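Rinaldi makes her case in Prukcombe, two years before she has to

Marisa Rinaldi has not formally declared for the Fellevstead and Prukcombe seat, but she has booked the hall, printed the leaflets and fallen out with the man who holds it.

We met at her office above the post office in Prukcombe, where she has been a district councillor for 3 terms. She made the tea herself and spent the first ten minutes on bus timetables.

"People ask me what I think about the leadership," she said. "I tell them the last bus to Fellevstead goes at twenty to six. That's what comes up on doorsteps."

The leadership comes up all the same. Rinaldi backed the losing side in the August contest and was dropped from the party's regional panel soon afterwards. She says the two things are connected. The regional office says the panel was due to be made smaller anyway. Asked whether she would support the present leader in a general election campaign, she took a while to answer.

"I'd campaign for the party. I'd campaign for what's in the manifesto, once I've read it. I won't stand next to somebody for a photograph if I've spent the year voting against what he's doing to council budgets."

Her margin in the ward last time was 1,365 votes, the largest in the district, and her supporters mention it often. She does not think it tells anyone much. Turnout was low, she said, and the other side put up a candidate who lived forty miles away.

The disagreement with the sitting member is over the Sartori site, the old dairy land on the Fellevstead road. He wants it released for housing. Rinaldi wants it kept for employment, and has said so at every planning meeting since the application went in. A petition supporting her position has 500 names on it, though she admits that a good number of them are from outside the constituency.

"He says I'm against houses. I voted for the houses at the station and I voted for the ones behind the school. I want somewhere for the people in them to work."
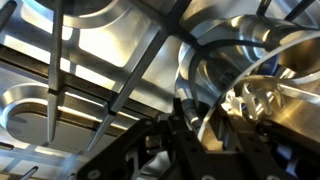 Jobs are the part of her pitch she has worked on longest, and the part her critics call vague. She wants the Sartori land divided into small units, let at a reduced rent for the first years, and she points to Skisetti, the engineering firm on the edge of Prukcombe, as the sort of employer she means. Machined aluminium and black grippers with round holes through their plates are not what most voters picture when a politician talks about local industry, she said, and that is a fault in how politicians talk. She would like the college to run evening courses in it. The college has not said who would pay.

On tax she was brief. She would not promise a freeze — "I've seen the books" — and she thinks the district should stop drawing on its reserves to cover day-to-day costs.

Will she stand if the sitting member decides to carry on? Party rules would allow a challenge, but few have succeeded here.

"I've told him to his face that I'm thinking about it," she said. "He wasn't pleased. We still sit in the same row at meetings."

Her next public meeting is at Fellevstead village hall, and she plans to take the bus there. She has arranged a lift home.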